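The Bogale Pendant – Raw Garnet on a Silver Chain

Garnet has a bit of a reputation as the stone your great-aunt wore, all dark little clusters in heavy gold, and I'll admit I felt much the same until Eldana Negash put a handful of rough ones into my palm and told me to hold them up to the window. What had looked nearly black went the colour of blackcurrant jam! The Bogale came out of that afternoon, and it has been our most asked-for necklace ever since.

Each pendant is a single uncut garnet, cleaned and lightly tumbled but otherwise left the shape it grew, and held in a claw setting of sterling silver. We leave the back open so the light can get through.
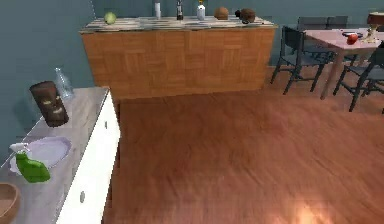

Can I wear it in the shower?

It won't come to harm from a splash, but we'd take it off. Soap leaves a film on the stone and dulls it, and silver doesn't care for hot steamy rooms. If it does go cloudy, a drop of washing-up liquid in lukewarm water and a soft toothbrush will bring it back.

The chain is a fine trace chain made for us by Gemechu Berhe, who also makes the clasps – proper ones, big enough to do up without calling for help. It comes in two lengths, and there's a small extra loop near the end of both so you can wear it a touch shorter with an open collar.

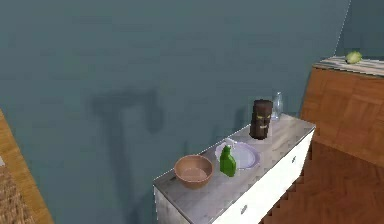 As the stones are natural, yours will differ a little from the next one. Some lean towards plum, some towards brick, and a few have a pale thread running through them that I'm rather fond of. If you have a preference, pop it in the order notes and Lensa will go through the tray for you (she enjoys it, I promise).

We make these in small batches of eight, usually starting the next one in October so there are plenty for the winter.

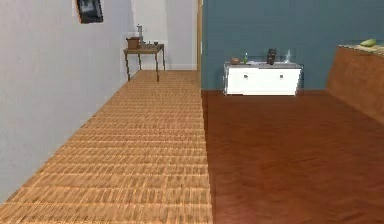

Orders are made up within five working days and sent in a lined card box, with a polishing cloth tucked under the lid. Returns are welcome for any unworn piece, and we re-fit loose claws free of charge for seven years.

Stone: natural garnet, uncut
Metal: sterling silver
Matching earrings: see the Arkness studs

Marion Baird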